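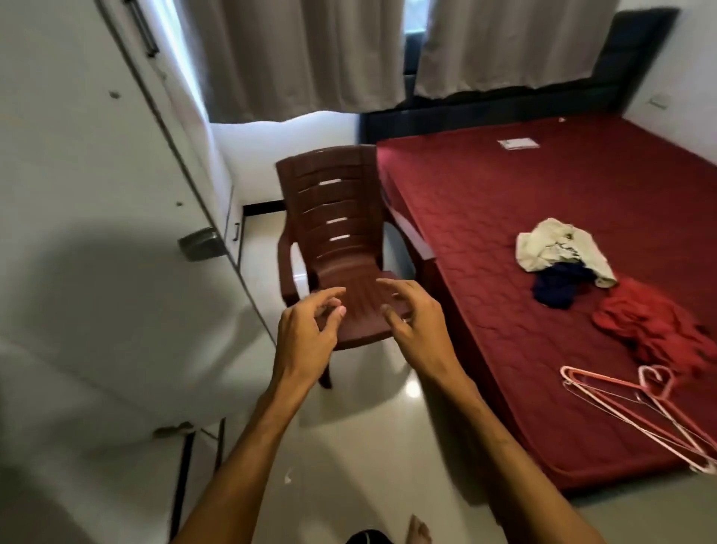 A brown plastic armchair in its natural habitat, between the wardrobe and the bed.

I want to say something loud and grateful about the plastic armchair. The molded kind, with arms, the one that lives on porches and in church halls and gets dragged out in stacks whenever more people turn up than anyone planned for. I think every bedroom should have one, and I have thought so for 18 years, through four apartments and one very patient marriage.

Decorating advice treats the bedroom chair as a small luxury. You are meant to find something upholstered, with a lamp beside it, where you will read. I had one of those! It was mustard yellow, it cost me 200 dollars, and I read in it maybe twice. The rest of the time it wore my clothes. When I finally sold it to Rory Crichton, who lived downstairs, he told me a week later that it was now wearing his.

A plastic chair has no such airs. It will fit in the gap beside the wardrobe where nothing else goes. It weighs so little that I move mine with one hand while the other is full of socks — over to the window to fix the curtain hooks, back by the bed to put on shoes, out to the kitchen when my sister comes for dinner. You can wash it in the shower. Try that with mustard yellow wool.

And I love the details. Somebody decided that a brown chair should have a faint wood grain pressed into it, though it fools no one, and somebody decided on slots in the back so that your shirt doesn't stick to you in July. Those are kind decisions. The curve of the arms is kind too, especially if your knees are like mine and you need something to push up from at six in the morning.

My friend Smaranda Matei disagrees with all of this. She says a chair in a bedroom is an invitation to mess, and that without one she'd have to put things away. I've seen her bedroom. The clothes go on the bed instead, a sweater here, a pair of pants there, and at eleven at night she moves the whole heap to the floor so she can lie down. Crumpled clothes on a mattress are a job you have to finish before you can sleep. On a chair they can wait until morning, which seems to me a perfectly civilized arrangement.

So if you have one out on the balcony, wipe it down and bring it in. Mine is going on its ninth winter indoors, and the only mark on it is a little nail polish on the left arm.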